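We use cookies to remember your settings. Accept | Manage

4. Did the Lollonton vote carry a mandate?

Maiara Meireles and Amparo Arango

The council leadership called the January ballot early and said it needed a clear mandate for the merger with Ekpo district. We doubt that the result gave it one. Turnout fell in every ward we looked at, and the question on the paper asked only whether voters backed "closer working". The word merger did not appear.

Our evidence is modest. We sent a postal survey to 300 registered voters and got 118 back, a response that should make anyone careful, ourselves included. Of those who replied, 50 said they had voted yes. When asked what they had voted for, few of them described the plan the leadership later announced. Some thought it was a shared bin contract. Others named the bus subsidy – a matter the council does not control.

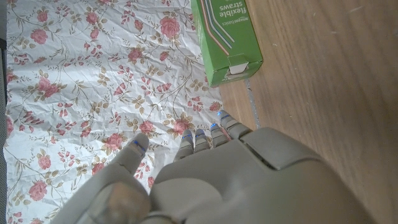
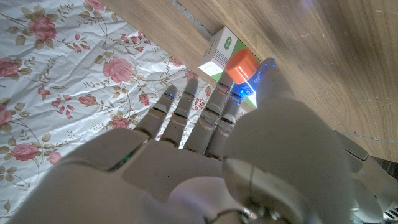 Figure 3. Robotic hands at a light-coloured wooden surface.

Could the leadership have won on a plainer question?

It might have, but our survey cannot show it. We asked people what they thought they had backed and left out how they would have voted on different wording, so any claim of a hidden majority, for or against, rests on guesswork.

Supporters of the early ballot point to the local press, which called the result decisive the next morning. We give this little weight. The same paper had called the contest close a week earlier, with no polling behind either claim. Nor are we persuaded by the opposition's view that low turnout was a silent protest. People stay at home for dull reasons – bad weather, a late shift, a polling card left in a drawer – and we have no way to tell these apart from anger.

Section 5 compares the wording with that used in the Diltum ballot.

14 shares | 3 comments

Related items
Diltum ballot: the wording in full
Who draws the ward lines in Zedus?
Postal votes and late counts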